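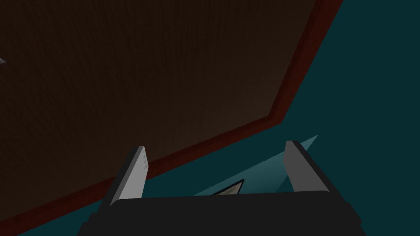 Slide 1: dark brown wood with a reddish-brown edge

Looking after old shop counters
Notes for Friday's talk, Alvar Strand

Start with the Plindmont counter. It came out of a draper's when the shop closed and went into a cafe on the same street. Same top, very different use. Ask who in the room has worked behind a counter.

Slide 2. What wears a counter out. Coins and keys first, then cleaning sprays. People expect sunlight to be the worst of it. Sunlight fades the top evenly and most owners don't mind. Sprays leave a sticky patch by the till that holds dirt.

Slide 3. Cleaning. Damp cloth, then dry cloth, always along the grain. Wax twice a year, thin coats. Pass the tin round at this point. Don't get drawn into the beeswax question, leave it for the end.

Slide 4. Repairs. The Nitholm job: 330 cm long, split at one end. We glued and clamped it and left the old marks alone. The owner wanted it sanded flat. Explain why we talked her out of it.

Slide 5. Costs. Haddad quoted 3187 for a new top. The repair was 1000 and the shop shut for two days. Say that the quote did not include fitting.

Slide 6. Records. Write down what you put on the wood and when. Usen have a card for this, 100 copies on the table by the door.

Questions until 4.15, then tea.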